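How to test whether a machine can tidy your hallway (and how to do it fairly)

Every so often somebody at our repair evenings asks me whether it's time to buy a robot that does the housework. I always say the same thing, which is that it depends what you mean by housework. Floors, yes, more or less. Mowing, yes, if your lawn is a sensible shape. Picking things up and putting them where they belong is another matter, and it's the bit most of us would pay good money to be rid of.

So what follows is a home test for the putting-away sort of chore. I worked it out with my neighbour Noreen Kavanagh, whose hallway is the standard by which I judge all hallways, and with Tae-yang Jang, who knows far more about motors than I do. You can use it on any arm or gripper you can get your hands on, whether it's a kit you built, a demonstration unit at an open day, or the sort you squeeze yourself to try out a grip before trusting a motor with it. You can even do most of it with a pair of kitchen tongs, and I'd encourage that, as you learn a surprising amount about your own hands.

What you'll need

A clear table, at a height you can work at without stooping.
A low shelf or a box for things to go into.
A row of hooks, if hats and keys are part of your life.
8 ordinary things from the hallway (more on choosing them in a moment).
A pencil and a notebook. A phone will do, but you'll be picking it up and putting it down all afternoon.
A cup of tea, because this takes longer than you expect.

Step one: choose the things

Please don't choose things that suit the machine. It's very tempting! A wooden block or a tin of beans will flatter nearly any gripper. Go to the place where the mess really gathers and take what's there. Ours came to a glove, a cap, a set of keys, a folded umbrella, a dog lead, a woolly scarf, an unopened letter and one child's shoe. You want a mixture of stiff and floppy, and at least one thing that is flat on the table, like the letter, which is a proper beast to pick up with two fingers of any kind.

Step two: do it yourself first, slowly

Put each thing away with your own hand and watch what you do. Noreen thought this was silly until she tried it with the letter and noticed that she slides it to the edge of the table first, so that she can get a thumb underneath. She has been doing that all her life without knowing. Write these little tricks down, as they're exactly what the machine will need to be shown or told.

Then do it again using only a thumb and one finger. Keep the others tucked in. You'll feel how much work the spare fingers were doing, mostly in stopping things from twisting.

Step three: set the rules before you begin

Give each object 5 tries. A try starts when the gripper moves off from its resting place and ends when the thing is let go. Decide now what counts as put away. We said that a thing in the box is put away, a thing hanging off the side of the box is not, and a thing on the hook has to stay there while you say "one elephant, two elephants". You may want to be stricter.

Decide too whether you're allowed to nudge the object between tries. We were generous at first and regretted it — you end up doing half the chore on the machine's behalf and giving it the credit.

Step four: start with the cap

I recommend a cap as your first soft object. It has a shape of its own, so it isn't as hopeless as a scarf, but it gives when you press it, so it isn't a block either. There are two fair ways to go about it with a two-fingered gripper. One is to come from above and squeeze the crown from both sides. The other is to take it by the brim, as most people do when they lift one off a peg.

For the squeeze from above, line the fingers up either side of the crown before you close them at all. Bring them in evenly if you can. If one side arrives first it will push the cap along the table, and you'll be chasing it towards the edge like a bar of soap in the bath.

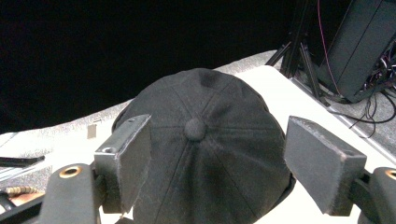

Go gently at first and add pressure a bit at a time. A crown will fold in before it lifts, and that's fine, it springs back or you can punch it out again with a fist. What you're looking for is the smallest squeeze that gets the whole cap off the table. Padding on the fingers helps a great deal here, as bare metal tends to skid on cloth. If your fingers are hard and shiny, stick a bit of felt on them and run the test again, noting down that you've done so.

The brim is better if the cap has to go on a hook afterwards, though it needs the gripper to come in low and level, and plenty of them can't get down that far without bumping the table. Try both and keep the scores apart.

Step five: carry on with the rest

Work from stiff to floppy and leave the scarf for last, when your patience has been exercised. Rest the motors now and then if you have motors. Tae-yang puts his palm near them (near, please, and not on) to judge whether they're getting warm.

Step six: add it up kindly but truthfully

Write down the tries that worked, and next to them the time each took. Then write down the time it took you by hand. Don't average the stiff things with the floppy ones, or the keys will hide the scarf.

If your gripper manages the cap and the glove most of the time, I'd call that very good going for a home project. I still wouldn't hand it the hallway. Finding the cap under a coat, deciding that it's Noreen's and not mine, and noticing that it wants a wash are all part of the chore, and this test doesn't touch any of them. I'm working on a second one that does, with the coats left in, and I'll put it up here when the scarf and I are on speaking terms again.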